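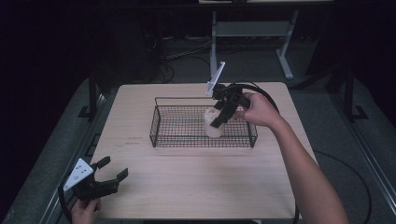
一只篮子里放几个杯子

Anero 是一家做收纳整理的小公司，开了六年，一半生意在住家，一半在小办公室、诊所和培训班的茶水间。公司负责人原先做餐具批发，在仓库里管过四年杯子。八月的一个下午，她在 Anero 的样品间接受了采访，谈话从两点多开始，到天快黑才结束。

样品间在二楼，靠墙是架子，上面按材质分层：铁丝网的、塑料的、藤编的、布的。她说铁丝网的篮子用得最多，塑料杯也收得最多，所以这次主要谈这两样东西。

“客户打电话来，一般说的是柜子不够用。”她说，“我们上门以后先看杯子。杯子乱，台面就乱，台面乱了人就觉得柜子小。”

她接的上一单是一间有60个人上班的办公室，公司叫 Miltside，做软件外包。茶水间不大，吊柜两组，台面一条，中间一张方桌。她第一次去是星期四早上八点半，人还没到齐，桌上已经摆了一片杯子，有头天晚上留下的，也有刚拿出来的，分不清哪些洗过。

“行政的人跟我说，他们每个月都要买杯子，买了就不见。我让她把所有柜门打开，连同文件柜、打印机下面那个柜子，全部拿出来放地上。最后数出来425个。”

60个人，425个杯子。她说这个数在她见过的办公室里算多的，但也没有多到离谱。里面有马克杯、玻璃杯、开会用的一次性杯，还有很大一部分是半透明的硬塑料杯，就是那种磨砂面的，可以反复用，公司搞活动时成箱买进来的。

磨砂塑料杯有什么难收的？她认为难在两点。一是叠起来以后容易咬死，尤其是里面还有水气的时候，两只杯子套在一起，拔不开，有人使劲一掰，杯口就裂了。二是看不出干净不干净。“透明玻璃杯有水渍，你对着光一看就知道。磨砂的本来就发白，有一层垢你也看不出来，要用手摸，摸着涩，那就是垢。”

所以她给磨砂杯定的做法是不叠。洗完以后单个放进网篮，杯口朝下沥水，沥干了再翻过来，杯口朝上。整个茶水间的人只要记一件事：篮子里朝上的杯子可以用，朝下的还没干。

“有的人问我，为什么不一直朝下放，朝下还不落灰。我说你要是一直朝下放，那就没有记号了。办公室里杯子一天要转好几轮，放不了多久，灰不是大问题。家里不一样，家里有些杯子一个月用一次，那就朝下，或者进柜子关门。”

至于篮子，她用的是长方形的黑色铁丝网篮，矮边，四周和底都是细方格网。高边的她也试过，后来都退了。高边篮子放杯子，手要伸下去捏杯口，手指碰到的正好是嘴要碰的地方。矮边的可以从侧面拿杯身。

“这个道理很简单，可是你去店里买，摆在餐具区的往往是高边的，矮边的摆在文具区，卖给人家放文件放笔的。我现在都去文具区买。”

她的供货商叫 Akinola，做办公用品批发，网篮有大中小三个尺寸，她只拿中号。她说小号放不下几个杯子，大号装满以后一个人单手端不动，有人会用两只手端着走，遇到门就得放下来，放在哪儿，它以后就留在哪儿了。

铁丝网也有毛病。便宜的那种喷漆薄，边条和网面接头的地方先掉漆，掉了漆就生锈，锈水滴在台面上是一个黄点。她的办法是新篮子到货以后先用手沿着上沿摸一圈，扎手的、接头处有毛刺的，挑出来退掉。摸过没问题的，底下再垫一块硅胶垫，或者干脆放一只浅托盘。

“木头面的桌子必须垫。浅色木纹的最显脏，锈点、茶渍、红墨水，什么都显。Miltside 那张桌子上有一块印子，他们的人擦了很久，后来放弃了。我拿小苏打调成糊，敷了二十分钟，淡了一点，没有完全下去。我也跟他们说了，下不去的就别再使劲，把面擦花了更难看。”

谈到桌子，她的意见比谈杯子还多。她觉得茶水间的桌子最好是方的，不要大，中间只放一样东西。Miltside 的方桌原来放着糖罐、纸巾、牙签、一盆绿萝、两盒过期的茶包和一摞外卖菜单。整理以后中间留了一只网篮，其余的进了吊柜下层，绿萝搬到窗台。

为什么篮子要放在中间？她说放边上会被碰下去，放角上会被当成没人要的东西，往里面扔钥匙、扔充电线、扔橘子皮。放在中间，四面都够得着，又显眼，扔东西的人自己会不好意思。

“我不太信标签。”她说。刚入行那两年她贴过很多标签，什么都贴，“杯子”“勺子”“茶”，客户当场很高兴，拍照发朋友圈，过三个月回访，标签还在，里面的东西全换了。贴着“茶”的盒子里是电池。现在她在住家里几乎不贴，在办公室里也只贴两种：过敏提示，和“此处不放”。

记者问她，整理完以后，能维持多久。她想了一会儿，说要看杯子总数有没有降下来。总数不降，做什么都维持不住。

Miltside 最后留下的杯子是每人一只马克杯自己管，公用的磨砂杯放三篮，桌上一篮，吊柜两篮备着。剩下的，裂口的和咬死拔不开的扔掉，一次性杯收到会议室，其余的装箱捐给了 Penport，那是附近的一个社区活动中心，周末办集体午饭，杯子总是不够。

Penport 那边的情况又不一样。她送杯子过去的时候，对方请她顺便看看厨房。那里的杯子摆得很整齐，问题在取用上。午饭开始前十分钟，大家排着队，每个人从叠好的一长摞上面拿一个，拿到一半那摞歪了，倒在地上，全部要重洗。

“我就给他们也换成篮子，一篮一篮摆在长桌上，空一篮撤一篮，后面再端一篮上来。他们原先觉得占地方，第一个周末用下来，没再倒过，就这么定了。”

她说篮子里的杯子不要放满，这是很多人不习惯的地方。矮边网篮装满了杯子，互相挤着，拿一个会带起旁边一个。她一般留出三分之一的空。有的家庭更极端，餐桌上的篮子里只放一两只，用完就洗，洗完放回去。她觉得很好，也不劝他们多放。

“客人来了怎么办？客人来了再从柜子里拿。你一年有几天来客人？”

费用方面，她讲得很直接。像 Miltside 这样的茶水间，上门一天，加上后面一次回访，收费2,000元左右，篮子和垫子另算，按进货价。有客户嫌贵，说几只篮子值多少钱。她的回答是篮子可以自己去买，她把尺寸写给人家，不收钱。确实有人这样做，其中一位自己买错了高边的，又打电话来问能不能换。她让对方拿去装土豆和洋葱，铁丝网透气，高边的正合适。

住家的单子她通常会慢一些。家里的杯子有来历，孩子小时候用的、旅行带回来的、单位年会发的，不能像办公室那样全部倒在地上数。她会请主人自己拿，一只一只拿到桌上，每天都用的放进篮子，不用但是要留的另放一处，她不碰，也不问。有一家光是这一步就做了一个上午，最后篮子里放了四只，另一边放了满满一桌。

“那一桌后来怎么处理的，我没有管。他们说要再想想，那就再想想。四只先用起来。”

她还说到洗的问题。磨砂塑料杯不要用钢丝球，刮出的细道子会藏茶色，越洗越深。用软海绵，加一点洗洁精，杯底的拐角处用小刷子转两圈。有茶垢的，泡小苏打水，过夜，第二天早上冲掉。不要用很烫的水，有些杯子薄，烫过以后口会变形，变形的杯子放在网格上站不稳。

网篮本身一周洗一次就够，用旧牙刷沿着方格刷，刷完倒扣晾着，完全干了再放杯子。很多人忘了洗篮子，觉得它只是个架子，时间长了，网眼里积一层灰白色的东西，杯子沥下来的水带着它走，又回到桌面上。

“你要是懒，就买两只一样的，轮着用。”她说，“一只在桌上，一只在晾。我家就是这样。”

她家的厨房她不愿意让人拍，说乱。追问之下，她承认杯子那一块是整齐的，乱的是锅盖。锅盖她试过立着放、挂着放、插在文件架里，目前插在文件架里，拿的时候会响，早上六点多做早饭，把全家吵醒过几次。

采访结束前，她接了个电话，是一家牙科诊所，问候诊区饮水机旁边的杯子怎么放。她问了三个问题：台面多宽，一天来多少人，杯子是洗的还是扔的。对方只答得出最后一个。她让他们先量台面，量好了把数发过来，篮子的事等看了尺寸再说。

（文中收费标准由 Anero 提供，节假日上门另行商议。）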